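Furniture and Interiors 2
Unit 5: Sizing and Placing Case Furniture
Handout prepared by Vendula Baláž. Revised 2026-04-06.

Reading before the session: the Wilczyńska chapter on storage pieces, first half only. The tables at the back of that chapter use metric units and are not needed until Unit 6.

5.1 Terms

Case furniture means any piece built as a box: sideboards, dressers, bookcases, cabinets. The carcass is the box itself. The face is whatever closes it, either doors, drawer fronts or a frame. Overall depth is measured from the wall to the front of the handle or knob. Catalogs often give carcass depth instead, and the two figures should not be mixed on one drawing.

5.2 Clearance

A drawer needs its own travel plus standing room for the person who opens it. A hinged door needs the full width of the leaf. Sliding doors need no swing space, but they give access to only part of the carcass at a time. On the plan, draw every door and drawer fully open, in a dashed line. Where two dashed lines cross, the layout has a conflict and one of the pieces has to move or change type.

Baseboards are the most common source of error. A sideboard with a flat back will stand off the wall by the thickness of the baseboard, and this has to be added to the overall depth. Some makers notch the back legs to avoid the gap. The Prastska line is notched on its tall pieces and flat on its low ones, so check each sheet.
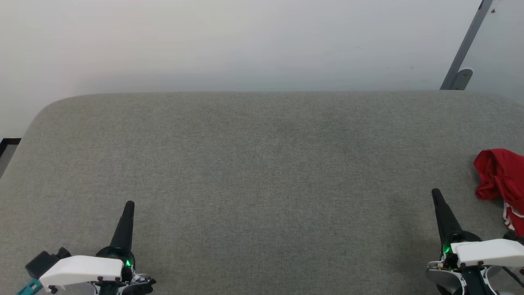

5.3 Height and sight lines

Low pieces leave the wall above them open for lamps, shelves or a mirror. Tall pieces close it. When both are used in one room, put the tall piece on the wall with the door if the swing allows it. A person entering then sees the low piece first and the room reads as wider. This is a rule of thumb and fails in long, narrow rooms, where a tall piece on the short far wall usually works better.

5.4 Load

Shelf sag depends on span, thickness and material. Of the three, span matters most. Doubling the span of a uniformly loaded shelf, with the load per unit of length unchanged, makes the sag at midspan 16 times greater. Add a center divider before specifying a thicker board. Fixed shelves also stiffen the carcass. Adjustable shelves do not, and a cabinet fitted only with adjustable shelves needs a rigid back panel.

5.5 Worked layout

Use the Lovonport apartment plan from Unit 3. Place one Clarinow sideboard and two bookcases. The sideboard must be reachable from the dining table without crossing the main path. Submit the plan at the scale used in Unit 3, with all open positions dashed and baseboard thickness noted.

The exercise is marked out of 100. Plans without dashed lines will be returned unmarked. Questions about the base plan go to Sérgio Bastos, who drew it and keeps the corrected version.

Next unit: hardware and fastening to the wall.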